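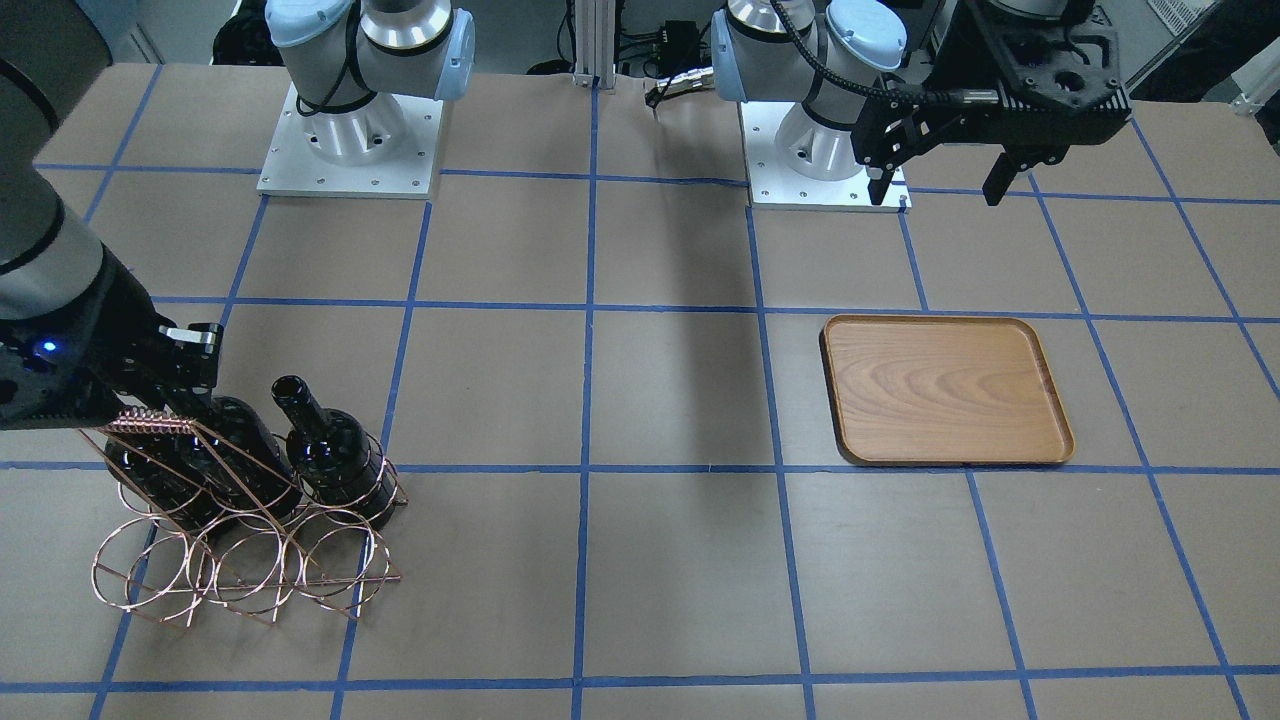 Last changed: Aug 31, 2022

Progress report to the Treverlow fund: second period
Prepared by Jamila Kumarasinghe, with test notes from Hinata Oda and Chaminda Paul

This report covers the work since February. You asked us to find out whether the Skiritz finger set and the Ranasinghe controller are worth buying for the other cells at Ranach. The short answer is that we don't know yet about the fingers, and that we have doubts about the controller.

The test job is the one in the plan. A bottle lies in a wire rack, the arm takes it by the neck, lifts it clear of the loops and sets it upright on the tray. The job looks easy and is harder than the seller's slides suggest. Glass is slick, a neck gives the fingers little to hold, and the rack has thin wires just where a wide finger wants to go. Hinata chose it for those reasons, and I still think she was right, although two people on your side have asked if we could use boxes.

We ran 400 trials with each finger set. The old fingers got the bottle onto the tray and left it standing in 317 of them. The Skiritz fingers managed 341. That is a gain of 24, and I would ask you not to make too much of it. Most of it came in the last part of the testing, after Chaminda had changed the approach angle for both sets, and we did not go back and repeat the early runs. Until we do, I can't tell you how much belongs to the fingers and how much to Chaminda.
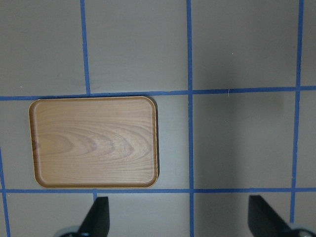 The wrist camera is a separate matter. Its job is to find the rim of the tray before the bottle comes down, and it does this well when the light is even. When the arm's own shadow falls over the rim, the software sometimes takes the shadow for the edge and places the bottle too far over. We asked the supplier about this and were told to improve the lighting. I don't accept that as an answer. A cell on a real floor will have shadows in it, and a camera that needs them taken away should be priced that way.

The blue tape grid has earned its keep. It cost next to nothing, and it lets us put the tray and rack back in the same cell after each run without measuring. It also showed us that the calibration was drifting, something the controller's own log never reported.

On the controller, the claim in the proposal was that one operator could switch between the two arms and have a new placement taught in minutes. Defne Baysal tried this from a cold start with only the printed guide. She got there, but it took her most of a morning, and she has been doing this work for years. Saved positions for the tray did not carry over when the tray was moved to a different cell, even though the guide says they will. She has written to the supplier twice. 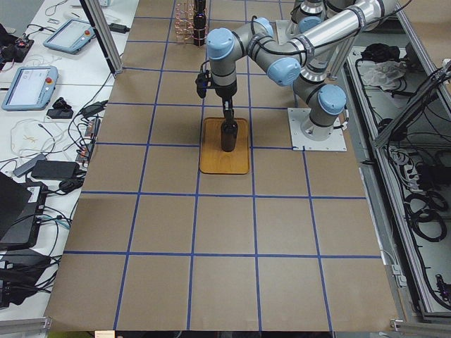 Speed is the one area where I have no complaints. The new controller moves the arm smoothly, and a bottle held by the neck swings less on the way across than it did under the old one. Whether that matters to anyone outside this room is a fair question – no site has told us that swing was its problem.

The log now holds 3,246 moves, counting warm-ups, repeats and aborted picks. Please don't quote that number as a number of tests. It appeared that way in the spring newsletter and I have asked for a correction.

Money: the fingers came in on budget. The controller license did not, and we are nearly $1,000 over on that line. The extra went on a support package we were told was optional and then could not get updates without.

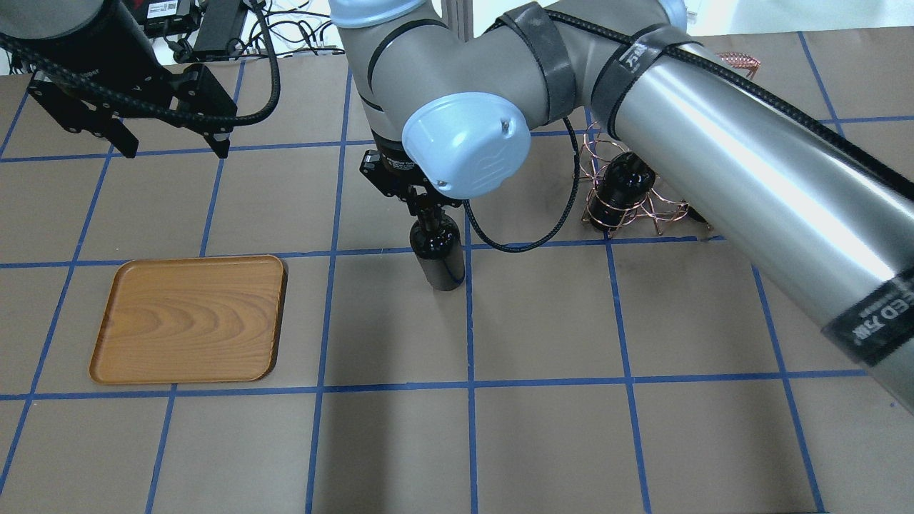
For the next period we plan to do the following, in this order.

- Repeat the early finger trials with the new approach angle, both sets, same bottles.
- Test the camera with the lights left alone.
- Have someone who has never used the controller teach a placement, with Defne watching and not helping.
- Start on two-arm runs only if the first item is finished.

The last item will disappoint some of you. The second arm is mounted, and it is tempting to start using it for the demo. I'd hold off. A two-arm result built on a one-arm result we can't explain would be hard to defend.

I am not asking for more money in this report. I am asking that no order be placed for the other cells until the repeat trials are in.

Comments (3)

Tahsin Selvanayagam: Could the repeat trials mix the two finger sets run by run? If you do one whole set and then the other, you'll have the same argument again.

Hinata Oda: Yes, that's the plan. Swapping fingers that often is slow, so expect a longer schedule.

Chaminda Paul: For the record, I offered to rerun the early ones in the spring.

Related items
First period report to the Treverlow fund
Skiritz finger set: fitting notes
Teaching a placement on the Ranasinghe controller
Ranach cells: equipment list

Contact the project office | Copyright Ranach | Back to top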